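Sunlow Toaster Set

README, last edited 30 Dec 2024

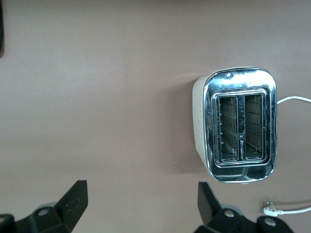 Wrist camera view, two-slot toaster with the gripper open.

Recordings from the arm we built on the back bench at Kellness, the shared workshop. Jade Kennedy did the arm and the mount, Leszek Pawłowska wrote the logger.

Contents

100 episodes, 12 held back for testing. Each episode is one folder with the wrist video, joint positions and a notes file. Episodes were cut at 800 steps.

Tasks

There are 3: reach to the toaster, touch the side housing, push it a short way across the table. No bread and no lever presses yet – those go in the next batch.

Known problems

The chrome top throws bright highlights, and they move with the arm. Auto exposure was left on for the early December episodes, so brightness jumps in places.
The cord and plug were not put back in the same spot between episodes.
Finger pads have dust on them. We did not clean the video up.
Joint 2 offset is wrong in the first session. Use fix_offset.py before training.

Use

Free for any purpose. Please credit Sunlow. Bug reports go to Leszek, arm drawings are in the Jivbridge folder.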